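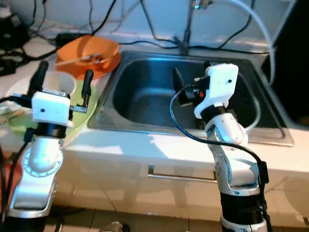

Mirjam Aigner replies that I'm being unfair to Broltadora, that slow horror needs patience and I walked in wanting jump scares.

Maybe. I've sat through plenty of slow horror and liked it. My trouble is that this one has a single idea – the village bell rings before each death – and has used it up by minute 58.

Jonatan Dalen's script keeps telling us the priest is hiding something. Everyone in the cinema knew what by the second bell.
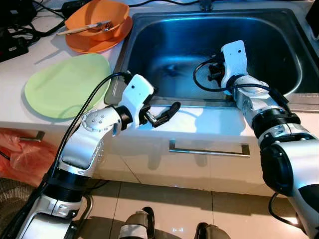
## 2/ The sound

Fine, it's good. Big low hum, wet footsteps. But I've heard that hum in every festival horror since July, and it's doing the work the actors should be doing.

Vlasta Lazarević gets one proper scene, in the cellar, and she's terrific. Then the film forgets her.
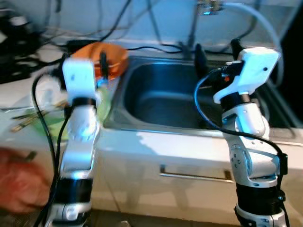

Brustia, no. 174

That's the issue with the five-star review, if you want the other side. It calls the ending "brave". The ending is a door closing. I'd like to know what was brave about it.

Same magazine loved Wiltine, mind you, and I haven't met anyone who finished that.

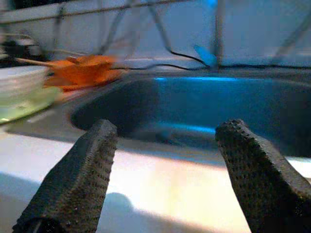
So I'll see whatever Dalen makes next, but I'm not paying full price. And Mirjam, if you can explain the goat, I'm listening.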